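Dark plastic chopping board with a groove – keep or replace?

Posted in: Kitchens and Worktops

wexcombe_jill
Member, 410 posts

Our wooden board split in December and I bought a plastic one to tide us over. It's stayed out ever since and I'm trying to decide whether to buy a second the same or go back to wood. 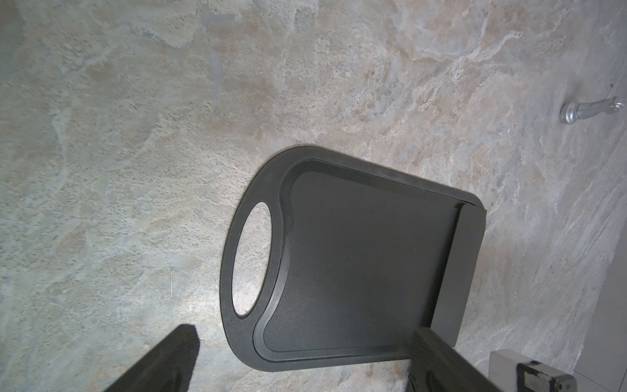 The board on our worktop, handle end to the left

It has a groove round most of the edge for juice and an oval hole to pick it up by. My gripes so far are that it slides about on the worktop and that I can't see what's left on it after chopping, what with it being so dark. Parsley and onion are fine, but beetroot or a bit of raw liver just disappears. Does anyone else use a dark board every day?

tollgate57
Senior member, 1,352 posts

Yes, had one for years. For the sliding, put a damp dishcloth under it. Wring it out well and lay it flat. Costs nothing and works better than those rubber mesh mats.

On the colour, I wouldn't use a dark board for raw meat at all. Get a white or a red one for meat and keep this for bread and veg.

Digby Partington
Member

I disagree about the colour. A white plastic board looks filthy after a month whatever you do to it, and then you throw it away when there's nothing much wrong with it. Mine is black, it goes through the dishwasher on the hot wash, and I've used it for chicken since we moved in. If it's been washed properly it's clean whether you can see it or not.

tollgate57
Senior member, 1,352 posts

The point is that you can't tell if it's been washed properly. Run your thumb over the knife marks on any old board and see what comes out.

Digby Partington
Member

Then wash it again. I've got a nylon brush for the groove and it takes 30 seconds.

marrowfat
New member, 13 posts

Is that the Notero one? I had a Notero with a similar wavy bit by the handle and it warped in the dishwasher. Only slightly, but enough to rock when you cut on one side. Mine went on the bottom rack, which might have been the mistake.

wexcombe_jill
Member, 410 posts

No idea on the make I'm afraid. It came from the market with no label. I've been doing it by hand so far, so no warping yet.

The wavy bit is the part I like least. The groove follows the shape of the hole there and crumbs sit in the bend. I also lose some cutting space to it. A plain rectangle would give you more room.

hobnail
Member

You'd have nowhere to hold it though. I like a hole in the handle because the board can hang up. Ours hangs on a cup hook inside the larder door and dries on both sides. A board left flat on the worktop stays wet underneath, and if your worktop is real stone I'd be a bit careful about that.

Is it real stone, by the way? Looks nice, the pinky beige.

wexcombe_jill
Member, 410 posts

It was here when we came and I've never found out. I wipe it down with washing-up liquid and leave it at that.

Hanging it is a good idea. There's room on the end of the wall unit.

tollgate57
Senior member, 1,352 posts

Check the hook goes through a solid bit of the unit. Mine pulled out of the chipboard and took a mug with it.

Back to your question, I'd go for wood again for everyday and keep this one for anything juicy. The groove earns its keep with a roast or a melon. Massawe do a decent beech one, oil it before you use it.

Digby Partington
Member

Wood split on her last time. She'll be back on here next winter asking the same thing.

hobnail
Member

It only splits if it's left soaking in the sink. Jill, was yours left soaking?

wexcombe_jill
Member, 410 posts

It may have been, yes. More than once.

I tried the damp cloth at teatime and the board stayed put through two onions and half a swede, so thank you for that. I'm going to put a hook up on Monday and look for a smaller light-coloured one for meat. Will hold off on the wood for now.

marrowfat
New member, 13 posts

If you see a light one with a groove and no wavy bit, could you post where you got it? I'm still using the one that rocks.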